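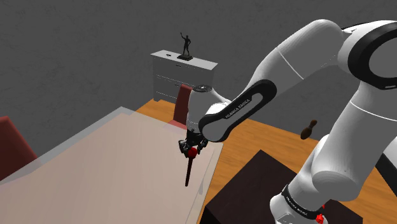
Rendered view: pale table, red knob and rod.

Datasets > Acoustics > Pukel Room Responses

Pukel Room Responses

Impulse responses measured in two rehearsal rooms at Pistberg. Intended for reverb design and for checking room simulation code.

Contents

- 257 WAV files, mono, 24-bit, 48 kHz
- rooms.csv — wall lengths, ceiling height, floor covering
- positions.csv — source and receiver coordinates in meters, origin at the door corner

File names follow room_source_receiver.wav. Source numbers restart in each room.

Method

Exponential sine sweep, 20 Hz to 20 kHz, deconvolved with the Filip scripts. Levels are not normalized across files. Do not compare peak values between rooms; the preamp gain was changed.

Known issues

- Low-frequency hum in the smaller room. Left unfiltered.
- Receiver 9 was logged with x and y swapped in version 1. Fixed in version 2.
- Decay times below 100 Hz are unreliable.

License

CC BY 4.0. Credit Luminița Nistor, Visell.

Last updated: November

Contact: Luminița Nistor | © Visell | Back to top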